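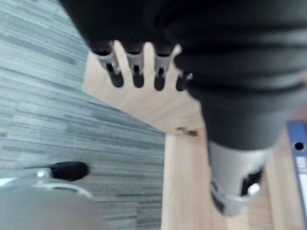
Attachment 1. Wrist camera view, fingers over the curved edge of the desk.

Ticket 121: Hand closes late during remote demonstration
Product: Breltier remote operation station, with Lellano recording software
Site: Wynne, office demonstration area
Priority: Medium
Status: Resolved, under observation

Description of the problem

The operators at Wynne are recording demonstrations of a filing task, in which the robot handles blue ring binders at a desk and at a wooden cabinet. All motion is commanded remotely through tracked gloves. In the current set, 78 demonstrations have been recorded and 17 of these have been marked unusable by the reviewing operator.

In each of the 17, the fingers close noticeably after the operator has closed the glove. The arm is not affected and follows the operator's wrist normally. As a result the hand has already begun to travel by the time the grip forms, and the binder is either pushed aside or taken by one corner only. Operators have been compensating by pausing before each lift. This is not acceptable in the recorded data, as the pause is learned together with the task.

The fault was first reported in January, after the station had been updated.

Steps taken

1. The gloves were recalibrated in accordance with the Bemitz procedure, with the hand held flat and then fully closed. No change was observed.

2. The hand was driven directly from the maintenance panel, without the gloves. The fingers opened and closed promptly on every command. The hand itself was therefore ruled out as the source of the delay.

3. The operator was asked to work slowly at the top of the cabinet, with both doors open, keeping the palm against the edge of the object and the fingers over its upper face. The delay was present here also, although at low speed it did little harm. 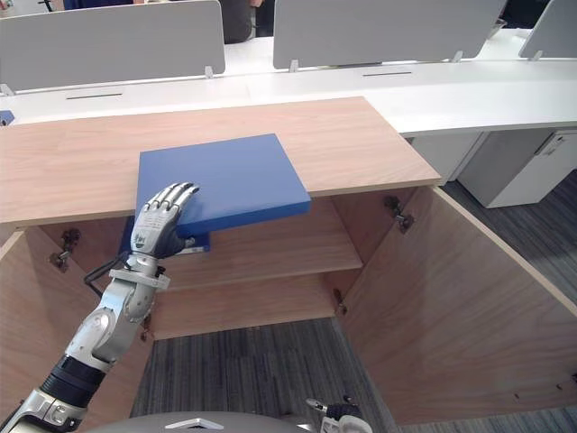
4. The recording software was closed and the same movements were repeated. The delay disappeared. When recording was started again, it returned within a few minutes.

5. The station log was exported and compared with the recording log. Finger commands were being held in a queue for up to 500 milliseconds whenever the recorder was writing camera images to disk. Arm commands use a separate channel and were not held.

Response from support

The behaviour described is consistent with a setting introduced in the last station update. Finger commands and camera images were placed in one shared queue, and the images were given priority. Sites which record from the head camera alone are unlikely to notice any effect. Sites which also record from the wrist cameras, as Wynne does, will reach the limit of the queue during longer demonstrations.

Please open the station settings, select Channels, and assign the hands to the same channel as the arms. The station must be restarted afterwards. A restart of the recorder alone will not apply the change.

Reply from site

The setting was changed and the station restarted at 10:40. Both hands were then tested at the open cabinet, one holding a binder upright while the other was kept raised and open.

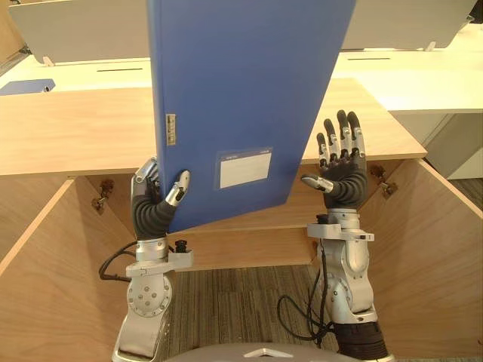
The delay was not observed with either hand. The operator reports that the grip now forms at the moment expected, including on the thumb, and that the pause before lifting is no longer needed. A further check was carried out at the desk, where approaches to the spine of a binder had previously been the least reliable part of the task.
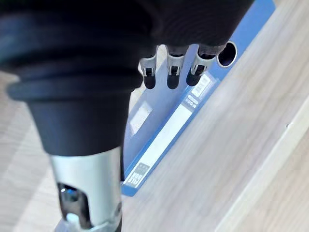 Attachment 4. Wrist camera view, fingertips close to the finger hole on the binder's spine.

Remaining actions

The 17 rejected demonstrations are to be removed from the set and recorded again. The others will be kept, but those containing a pause before the lift should be trimmed or replaced at the discretion of the reviewing operator.

Support will retain the exported logs until the next station release, in which the previous channel arrangement is to be restored as the default. Until then, the setting should be checked after every update — it is not carried over automatically.

The ticket will close once the replacement demonstrations have been reviewed. If the delay returns before that time, please add the new station log to this ticket and do not open a separate one.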